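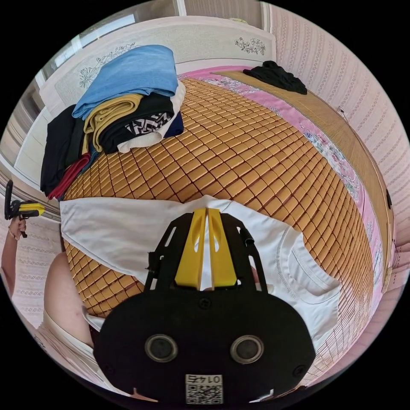 Mairéad Ní Bhriain's note on the last entry says that a ZIP code is a delivery route and the tax district line was drawn by people who had never seen one, so I should stop treating the ZIP match as the baseline. Fair. I have redone the comparison with the county parcel file as the baseline and the ZIP match as one of the methods being tested.

May, started 9:40 a.m.

Purpose: find out how often Jokine puts a Wesport address on the wrong side of the transit district line, and whether the errors lean one way. Gurnness is paying for the answer on their own invoices only. They are not asking us to fix the rate table, and the rate table looked fine last time.

Input is the customer list from Gurnness, ship-to addresses, Wesport and the unincorporated strip north of it. After taking out duplicates and the PO boxes there are 233 addresses. I left in the two storage units because they do receive goods there. Suite numbers stripped to a separate column. Three addresses had the street direction missing (Harbor instead of North Harbor) and I fixed those by hand from the parcel file, marked yellow.

Method A, five-digit ZIP. Method B, nine-digit ZIP. Method C, Jokine's own geocoder, default settings. Each one gives a district code, in or out, and I compare that to the parcel.

Run 1. Method C stopped partway through with a timeout. Restarted with smaller batches. No rows lost, but the log has the first batch in it twice, so don't count from the log.

Run 2. Completed. Method C agrees with the parcel file on 189. I expected better. Method B does a little better than C, which I also did not expect, and A is bad in the way Mairéad said it would be: everything in the northern strip comes back as inside the district because the post office that serves it is inside.

Looked at the C misses one at a time until lunch. Nearly all are on the two roads that run along the line. The geocoder puts its point in the middle of the street, and on those roads the middle of the street is the boundary. So the result depends on which side the rounding falls. Same house, run again with "Rd" spelled out, went from out to in. Tried that on four more and one of them flipped as well.

1:15 p.m. Jokine has a setback option that moves the point away from the center line toward the correct side of the street, odd or even. Default is zero. Set it to 120 feet and reran the misses only. Most of them came right. The ones that did not are the corner lots, where the parcel fronts on one street and has its mailing address on the other, plus the marina, which is one very large parcel that the line goes straight through. I don't know what the right answer is for the marina. Goods go to the chandlery door, and I'd want to see where that door is before saying anything.

Need to rerun the full list with the setback on, not just the misses. It could easily have broken some that were right before. Not done today.

Direction of the errors: more overcollected than under. I had assumed the reverse. For Gurnness that means refund questions from customers as well as exposure, and those are separate conversations. Overcollected tax that was sent in can't just be netted against next month without looking at the state's instructions for it. I have not looked. Put it on the list.

Dollar effect not worked out. The district rate is small and most invoices to those two roads are small, but there is one contractor on the north side who buys a lot of pipe. Should pull that account by itself.

Other things:

- Nel has the boundary as of the last annexation. The parcel file is newer. If they disagree anywhere I used the parcel file, but I have not checked whether the annexation was effective before the invoices. Some of the misses may be correct for their date.
- Effective dates in general. Jokine uses invoice date, Gurnness ships from the yard sometimes a week later. Ask them which date they file on.
- The pickup orders should not be in this list at all. I found one by accident (the ship-to is the customer's home but the ticket says will call). There may be more. Ask for the will-call flag in the next export.

Mairéad, if you rerun this, use the file with the yellow rows. The other one still has the bad Harbor addresses in it.

Stopped 4:20. Full rerun with setback is next, then the contractor account.

Filed under: Sales & Use Tax > Local Rates > Sourcing and Boundaries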